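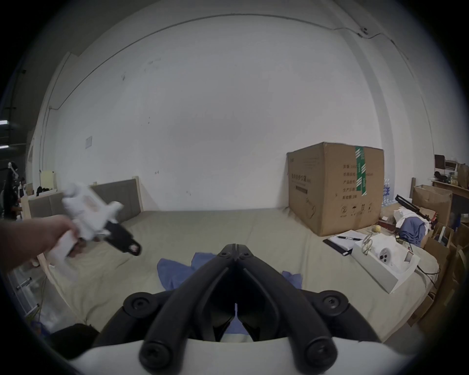 Can I put a new cat's microchip number into the Forgate feeder before the cat has met the others?

Wait. The feeder will take the number on day one, but a cat that eats at a shared station before it has settled tends to get chased off it, and the app will then report a "picky eater" that is only a frightened one.

Section 4. Adding a second cat to the feeder

The box says this takes a few minutes. The button pressing does. The cats take longer, and no firmware update has changed that. Read the whole section first, including the cautions, which are at the end of the steps where people miss them.

Before you start

You need the feeder, its bowl, the power adapter, and the new cat's chip number. The number is on the paperwork from the vet or the shelter. Check it against a scan if you can. Paperwork gets copied by hand, and one wrong digit means a hungry cat sitting in front of a closed lid.

The feeder stores up to 36 chips. We have yet to hear a good reason for that many.

Steps

1. Feed the new cat from an ordinary bowl in a separate room, door shut. Leave the feeder where your first cat is used to it.

2. After a few days, swap the cats' blankets. If either one hisses at the blanket and stays away from it, go no further yet.

3. Open the lid and hold the Learn button until the light blinks green. Let go.

4. Enter the chip number in the app under Cats, then Add. If the app asks for a setup code, use 1271. This code is the same on every unit, so change it afterward under Settings.

5. Set the portion. The app offers a "smart portion" based on weight and breed. Ignore it and use the amount your vet gave you. The smart portion doesn't know your cat is recovering from surgery, or nursing, or fourteen.

6. Set the lid to Training 1. In this mode it stays open and only makes the motor sound. Keep it there until the cat eats through the noise without looking up.

7. Move to Training 2, then 3, then Normal. The quick start card suggests one day for each. Some cats manage that. Plenty don't, and going back a step does no harm.

Note: The lid needs a clear approach from the front. Against a wall with one way in, the cat that is eating has its back to the room and knows it. Leave space on both sides.

Note: The feeder has been tried with Pastero dry food and with the Pastero pouches. Other brands should work the same. Very large kibble can catch under the lid seal, whatever the label on the bag says about size.

Caution: The feeder reads chips. It does not keep the peace. If the second cat stands close enough, the lid stays open for both, and the bolder one gets two dinners. The rear cover (sold separately) helps with this a little.

Caution: Do not treat the "Bonding Score" in the app as a sign that the cats can be left alone together. It counts visits to the bowl within ten minutes of each other. Two cats taking turns because one is guarding the hallway can score very well.

Caution: A cat that has eaten nothing for a full day needs a call to the vet, even if the app shows visits. A visit is logged when the lid opens. Look in the bowl.

If the lid will not open for the new cat

Check the number again. Then check where the chip sits. Chips are placed between the shoulders but can drift, and a cat that eats with its head low may never bring the chip near the reader. Raise the feeder slightly - a thick book will do - and try again. If that fails, the Shirima collar tag works in place of the chip and is added the same way from step 3.

The battery backup keeps the lid working through a power cut but does not save changes made during one. Enter them again when the power is back on.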